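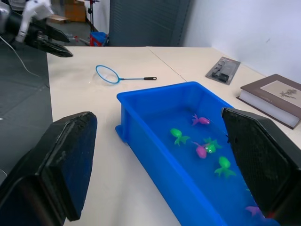

Ticket 155: Intermittent "connected, no internet" on guest network, Merkden building
Status: Closed (fixed)
Category: Network / DHCP
Opened: November 15, 2018

Reported problem

Laptops and phones on the guest wireless join normally and show full signal, but pages do not load. The status line reads "connected, no internet." Staff wireless and wired desks are not affected. The problem comes and goes. Restarting the device sometimes helps and sometimes does not. Reports started the morning after the firewall was moved to the new rack.

Equipment

Router/firewall: Karaki, firmware one release behind current
Access points: Umano, ceiling mounted, ground floor and upper floor
Switch: Flerau 24-port, managed
Guest network: VLAN 20, 192.168.20.0/24, gateway .1
Staff network: VLAN 14, 192.168.14.0/24, gateway .1

Log

Entry 1
Joined guest wireless with the test laptop in the front office. Received an address of 192.168.20.117, gateway 192.168.20.1, DNS same. Pages load. No fault seen. Left a continuous ping running to the gateway and to an outside address. No loss on either over lunch.

Entry 2
User on the upper floor reports the fault. Address on the failing phone is 192.168.1.43, gateway 192.168.1.1. We do not use 192.168.1.x anywhere in this building. The phone is getting its lease from something other than the Karaki.

Asked the user to forget the network and rejoin. Got 192.168.20.131 and worked. Rejoined a second time and got 192.168.1.44, failed again. Two DHCP servers are answering and the client takes whichever offer arrives first. That explains the intermittent part.

Entry 3
Checked the lease table on the Karaki. Pool is 101 to 220, with plenty free, so exhaustion is ruled out. Lease time is 24 hours. Left as is.

Checked whether the Umano access points had fallen back to their own DHCP service after the power cut during the rack move. They have the option, and it is off on every unit. Ruled out.

Entry 4
Packet capture on the test laptop, filtered to ports 67 and 68. Released and renewed until the bad offer showed up. Offer comes from 192.168.1.1. Noted the hardware address of the sender. The vendor prefix is not Karaki, Umano or Flerau.

Searched the MAC table on the Flerau switch for that address. Learned on port 14, VLAN 20. Port label in the switch config is blank. The patch sheet lists port 14 as "spare."

Entry 5
Port 14 is not spare. Traced the cable from the rack to a wall jack in the upper floor storage closet. A small home-type router is sitting on the shelf there with the building cable plugged into one of its LAN ports. Nothing is plugged into its WAN port. Its DHCP service is on, which is the factory default. Its own wireless is switched off, so it did not show up in the earlier wireless survey.

The jack was dead before the rack move. When the patch panel was redone, every jack was patched through, including the ones marked unused, and unassigned ports on the Flerau default to VLAN 20. The router had presumably been plugged in for a long time with no effect.

Entry 6
Unplugged the router and shut down port 14 in the switch config. Ran 20 release/renew cycles on the test laptop, all offers from 192.168.20.1. Asked upper floor users to turn wireless off and on once. Devices that still held a 192.168.1.x lease needed a manual renew.

Entry 7
Changes made so it does not happen again:

DHCP snooping enabled on VLAN 20 and VLAN 14. Uplink to the Karaki set as trusted, all other ports untrusted.
Unused ports moved to a parking VLAN with no gateway and shut down.
Patch sheet corrected against the actual panel. It had three other errors, all on the upper floor.
Karaki firmware update not done under this ticket. See separate request.

Note on snooping: after it was enabled, the ground floor access point dropped off the controller and came back by itself after nearly two minutes. Its management address is static, so this should not be related. No repeat in the logs since. Will open a new ticket if it does it again.

Resolution

Rogue DHCP server on guest VLAN, removed. Monitored for two working days with no new reports. Router labeled and placed in the equipment cabinet pending a decision on disposal.

Related: Ticket 101 (rack move, patch panel)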